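1 December 2018

Saturday, and I have spent most of it sorting small things into slightly larger things. I'm putting that down first so that when I read this back in ten years I can't pretend I was out on the harbour.

The plan was to deal with the table before lunch. It's been collecting stuff since the middle of November, when Anisa Mandagi moved out of her flat in Nesberg and dropped off what she called a few bits for the kids' corner. A few bits filled the boot of her car. Most of it went to the op shop the same week, and the op shop was very gracious about it, but the last of it stayed behind because each piece had something going for it. That's how clutter wins. Rubbish you can throw out. It's the perfectly nice grey bowl that gets you.

So, the bowl. It's deep and pale with a bit of a lip at one side, as if it had considered being a jug and lost its nerve. Anisa says it's for batter. I have made batter perhaps twice in my life and both times I used the saucepan. Beside it goes the little wooden box with the red front and the round knob, which I have wanted to steal from her for years and which she has now simply handed over, taking all the fun out of it. And then the green blocks, which were the real business of the day.

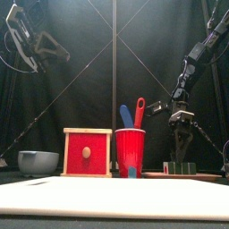

Where do you keep a set of blocks when it has no box of its own?
In a shallow tray with a rim, one layer deep, so that you can see at a glance what's there and nobody has to tip the lot out on the floor to find one.

I wrote that out on a card for the kids' corner, question and all, and felt very wise for the length of a cup of tea. Then I remembered I'd have to follow it.

The blocks came home in a bread bag. I suspect the original box went in the Jemirport flood along with Anisa's winter boots and a jigsaw of 4000 pieces that she still brings up at dinner. She had got as far as the sky. I offered her my 100-piece lighthouse as a replacement and was told that it wasn't the same, in a tone I thought was a bit rich from someone who stores blocks in a bread bag.

Auditioned two containers for the job. The first was the Daza tin from the pantry, handsome, gold round the edges, smells permanently of ginger biscuits. Ruled out on the grounds that it has a lid, and anything with a lid in this house becomes a mystery by Easter. The second was the plastic tray that used to live under the dish rack. It's a sort of pinky beige, the colour of a bandage or a guest bathroom, and I have never once liked it. Naturally it was perfect. Rounded corners, a good wide lip to pick it up by, and wide enough inside for a row of blocks with elbow room. I gave it a scrub yesterday and found I resented it slightly less.

There's a satisfaction in lining them up that I'm a little embarrassed by. Flat side to flat side, end to end. The row went in on a lean and I decided the lean was charming. At my age you learn which battles to pick, and I'd already used up the morning's fighting spirit on the pantry shelf. 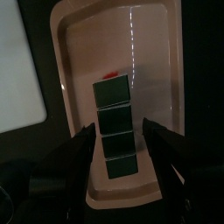

Later, after tea

Lunch was toast. I'd intended soup, but the pot was full of the odds and ends I'd cleared off the counter to make room for sorting the odds and ends. Ate it standing up at the bench with the radio going and listened to a man explain how to prune a fig. We don't have a fig. I now have strong opinions about figs.

Anisa rang at two to ask how her things were settling in, as though I'd adopted greyhounds. I told her the blocks were in a tray. Long pause. "The pink one?" She has never liked it either. I said it was more of a beige in the right light and she said there was no right light. Then she asked whether I'd found the small key for her Hosora suitcase, which I hadn't, and I promised to check the bread bag. I have checked the bread bag. Crumbs.

The tray does have one honest virtue, I'll give it that much. It's cloudy plastic, so you can half see through the side of it, and a child of six can work out what it's for without being told. My nephew's eldest is six and he is coming next weekend, so we'll see. Last time he filed his crackers in the piano stool.
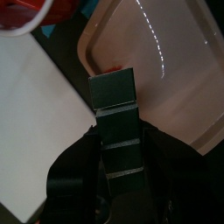
I did think about labelling it. I got as far as taking the cap off the marker, then remembered the year I labelled everything in the linen cupboard and spent the winter feeling told off by my own towels. No labels. The card can stay for now, at least until he draws on it.

Still undecided about the red-fronted box. It would do for stamps, or rubber bands, or the spare fuses, and the minute I commit to one of those I'll want it for the others. For tonight it can hold nothing and look pleased with itself. The bowl I have put on top of the fridge, where I can't reach it without the stool, and where I expect to find it next Christmas with a lemon in it.

Must ring Anisa back about the key. Bins tomorrow night, and we're nearly out of milk.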